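Obsa Zeleke (geb. in Drukmont) ist Fotografin und Buchgestalterin. Bekannt vor allem für lange Schwarzweiß-Serien über Grenzorte, Durchgangszimmer, Wartehallen. Lebt und arbeitet in Savgate.

Leben

Aufgewachsen in Drukmont, Ausbildung zur Schriftsetzerin, danach 3 Jahre Laborassistenz. Erste eigene Abzüge in dieser Zeit, fast alle verschollen. Umzug nach Savgate, dort Arbeit für die Lokalpresse — meist Gerichtstermine und Vereinsfeste.
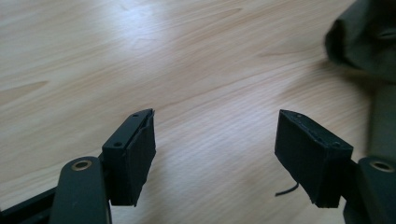

Peng nannte die frühen Arbeiten in einer Besprechung spröde, aber genau; man merke ihnen den Bleisatz an, jeder Rand sei gesetzt und kein Abzug größer als nötig. Zeleke hat dem später teilweise widersprochen, die kleinen Formate seien eine Geldfrage gewesen.

Werk

Hauptwerk ist die Serie »Bosov«, benannt nach dem gleichnamigen Grenzbahnhof. 14 Aufnahmen, Mittelformat, alle bei Tageslicht. Keine Porträts, nur Bänke, Schalter, Fahrpläne. Entstanden auf 2 Reisen, die zweite im Febuar, bei Schnee.
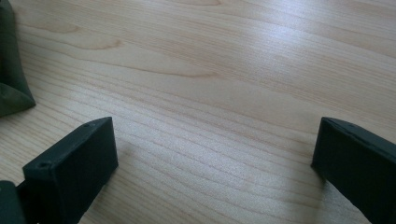 Die Abzüge auf Barytpapier machte sie selbst, Auflage 15 Stück je Motiv. Erstmals gezeigt am Samstag, 21. Januar 2023, in der Stadtgalerie Savgate, ohne Titelschilder und ohne Katalog. Der Bildband kam erst danach, fadengeheftet, mit einem kurzen Text der Fotografin über das Umsteigen.

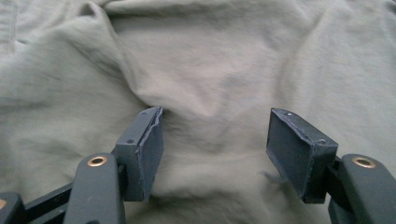

Neuere Arbeiten sind farbig, bisher aber nur vereinzelt veröffentlicht. Eine Folge über Nachtbusse gilt als unabgeschlossen — Teile davon hingen in Drukmont, in einer Gruppenausstelung zum Thema Pendeln. Negative und Kontaktbögen liegen im Stadtarchiv Savgate, Einsicht nach Anmeldung.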